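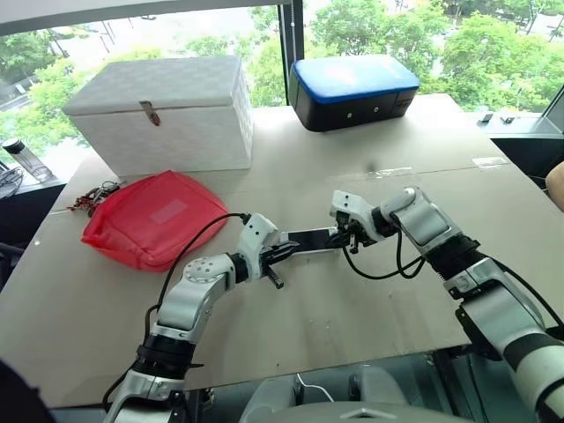
One reader of the March bulletin wrote to the Clavau office that lidded boxes are where belongings go to be forgotten, and that a household would do better with open shelves and fewer possessions. The letter was courteous and deserves a considered answer.

The objection has merit. A lid hides what lies beneath it, and a hidden item is easily bought a second time. When Wemusness reviewed the supply room at its Solís branch, staff found 14 rolls of the same packing tape divided among six containers, none of them labeled. Open shelving would have prevented that.

It is nevertheless our view that the closed container remains the better choice for small articles in daily use. Cables, adapters and spare fittings do not sit well on a shelf. They tangle, they slide behind larger items, and they gather dust. A rigid box with a latch, a hard case with a lid of a distinct color and a soft pouch with a label patch each suit a different sort of article, and a person can learn within a week which holds what.

What we would ask of households is restraint in number. The Brudevo guidelines, which this office has followed for five years, allow one large box, one case and one pouch to each work table. Anything that does not fit is to be moved to another room or given away. Members have at times called the rule severe. We have seen no reason to relax it, although we accept that a table shared by two people may need a second pouch.

Labels should be written on the day a container is filled. The office will continue to receive letters on this subject until the next bulletin goes to print.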